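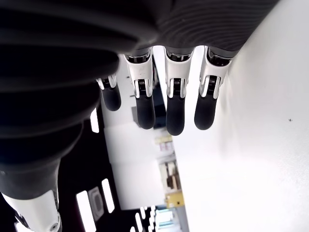 Liebe Förderinnen und Förderer, mit der sechsten Folge von »Hadgu« ist die erste Hälfte unserer Webserie nun abgedreht, und ich freue mich sehr, Ihnen endlich wieder ausführlicher berichten zu dürfen, nachdem mein letzter Brief ja doch eher knapp ausgefallen war. Im Autorenzimmer haben wir in diesen Monaten viel über Presine gestritten, unsere Androidin, die ab Folge vier bei der Familie Trirnari im Haus lebt und sich bekanntlich in die Erbschaftsgeschichte einmischt. Wie menschlich soll sie sein? Bei den Händen haben wir uns inzwischen entschieden: vier Finger nebeneinander, weiß glänzende Gelenke, mattschwarze Kuppen, dazu ein glänzend schwarzer Handrücken mit breiten, runden Rippen. In diese Richtung arbeitet nun unser Kostümbild, und ich gestehe, dass ich mich in die Rippen ein wenig verliebt habe.

Zum Stand der Bücher

Von den zwölf geplanten Folgen liegen neun in der Drehfassung vor. Folge zehn ist in der zweiten Überarbeitung, weil die Rückkehr des totgeglaubten Bruders beim Lesen am Tisch doch sehr plötzlich wirkte (zwei von uns mussten lachen, und zwar an der falschen Stelle). Mireille Kanaan hat die Szene im Treppenhaus neu geschrieben und den Brief der Mutter nach vorn gezogen. Jetzt ahnt man schon in Folge acht etwas, und der Auftritt selbst darf ruhiger ausfallen. Für die letzten beiden Folgen gibt es ausführliche Treatments, die ich Ihnen gern auf Wunsch zusende.

Zu den Dreharbeiten

Wir hatten 27 Drehtage angesetzt und haben davon 20 verbraucht, was für sechs Folgen leider mehr ist als gehofft. Schuld war vor allem die große Verlobungsfeier in Folge fünf, bei der fast das ganze Ensemble gleichzeitig im Raum sein muss und bei der uns am zweiten Abend der Ton im Stich gelassen hat. Die verbleibenden Folgen spielen zum größten Teil in der Küche und im Kontor der Trirnaris, also in Kulissen, die schon stehen, und dort kommen wir erfahrungsgemäß flott voran. Trotzdem werden die sieben Tage nicht reichen. Ich komme weiter unten darauf zurück.

Zum Publikum

Die Vorabvorführung der ersten beiden Folgen im Kulturhaus Jindton war für uns alle ein sehr schöner Abend! Es kamen 54 Gäste, und das Gespräch danach dauerte länger als die Folgen selbst. Besonders oft wurde nach der Tante gefragt, die wir eigentlich in Folge drei hatten abreisen lassen wollen. Sie bleibt nun.

Zu den Finanzen

Aus dem Topf für Kostüm und Maske sind noch 2.195 Euro übrig, die vollständig für Presine vorgesehen sind. Bei der Miete der Lichttechnik liegen wir wegen der zusätzlichen Abende über dem Plan, beim Catering dafür etwas darunter. Die Belege finden Sie wie immer in der Anlage, nach Drehblöcken sortiert.

Was wir von Ihnen bräuchten

Für den zweiten Block, der im Mai beginnen soll, möchten wir Sie herzlich um die Zustimmung zu einer Umschichtung bitten: Der Posten »Außendreh Hafen« entfällt, da die Flucht des Notars jetzt nur noch am Telefon erzählt wird, und das Geld würde in vier weitere Studiotage fließen. An der Gesamtsumme ändert sich nichts. Wenn Sie vorher einmal bei uns hereinschauen mögen, sind Sie jederzeit willkommen, am besten gegen 16 Uhr, dann ist Umbaupause und der Kaffee frisch.

Mit herzlichem Dank und vielen Grüßen aus dem Produktionsbüro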